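Chapter 4
Where the Electricity Goes: Reading a Household Bill

I put off opening power bills for most of my twenties. They came in the mail, I paid the number at the bottom, and the rest of the page went into a drawer with the takeout menus.

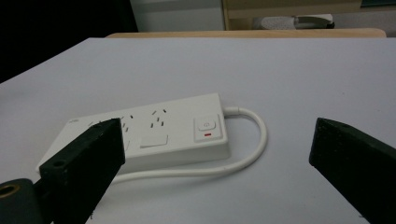
My friend Trudy Brunton cured me of it. She was renting a drafty two-bedroom house up on Karkier Street, and one January she called me, pretty upset, with a bill that had nearly doubled. We sat on her floor with the paper between us and I realized I couldn't explain a single line of it. I had a degree in economics! I could draw you a supply curve in my sleep, and I had no idea what a "daily fixed charge" was or why she was paying one while she was away visiting her mother.

So this chapter starts with that piece of paper. If you can, get hold of a real bill before you read on (your own, your parents', a roommate's - cover up the account number if you're bringing it to class). Everything in Chapters 2 and 3 about prices and fixed costs is sitting on it somewhere, and I think you'll find it easier to remember once you've seen it next to your own address.

4.1 Two kinds of charge

Most household power bills have two main parts. The first is the fixed charge, which you pay for every day you're connected, whether or not you switch on a light. The second is the usage charge, which depends on how much energy you use. Add them up, put the tax on top, and you have the number that Trudy was so unhappy about.

Energy on a bill is measured in kilowatt-hours, usually written kWh. A kilowatt-hour is what you use when something that draws 1,000 watts runs for one hour. A 2,000-watt heater gets through one in half an hour. A 10-watt bulb takes 100 hours to do the same, so the lecture my father used to give me about the hall light was aimed at the wrong target. (I've told him. He still gives it.)

Please don't mix up kilowatts and kilowatt-hours. I mark a lot of homework and this is the mistake I see most. Kilowatts tell you how fast energy is being used at a given moment, the way a speedometer tells you how fast the car is going. Kilowatt-hours tell you how much has been used in total, like the odometer. A kettle has a high wattage and runs for a few minutes. A fridge has a low one and is plugged in all year.

4.2 Working one through

Let's take a made-up month in a town I'll call Tosutmont, where the power company, Womico, charges 68 cents a day plus 21 cents for each kilowatt-hour. Say the month has 30 days and the household uses 400 kWh.

Fixed charge: 30 x $0.68 = $20.40
Usage charge: 400 x $0.21 = $84.00
Total before tax: $104.40

Now suppose they go away for the whole month and turn everything off at the wall. The usage charge drops to zero and they still owe $20.40. When Isla Halliday, who taught this course with me for a few years, put that on the board, somebody always said it was unfair. I'd like you to hang on to that reaction, as we'll spend most of section 4.4 on it. Poles, wires and meters cost money to keep up even on days when you use nothing, and someone has to pay for them. How that cost gets shared between a big family and a person living alone is a question people really do argue over.

Notice what happens to the average price, too. At 400 kWh, the household pays just over 26 cents per kilowatt-hour once the fixed charge is spread across its usage. At 100 kWh, the same plan works out to more than 41 cents. The marginal price, meaning the cost of one more kilowatt-hour, is 21 cents in both cases. If you're deciding whether to run the dryer tonight, the marginal price is the one to look at. If you're choosing between two plans, you need the whole bill.

Before you go on

1. Find the fixed charge on your bill. What share of the total is it?
2. A second company, Skoryk, offers the Tosutmont household a plan with no daily charge and 27 cents per kWh. Would they save money at 400 kWh? At what level of usage do the two plans cost the same for a 30-day month?
3. Pick one appliance at home and find its wattage, usually printed on a label on the back or underneath. Estimate what it costs you to run for a week.

For the second question, I'd suggest drawing the graph first - both plans are straight lines, and you'll want them again in 4.3.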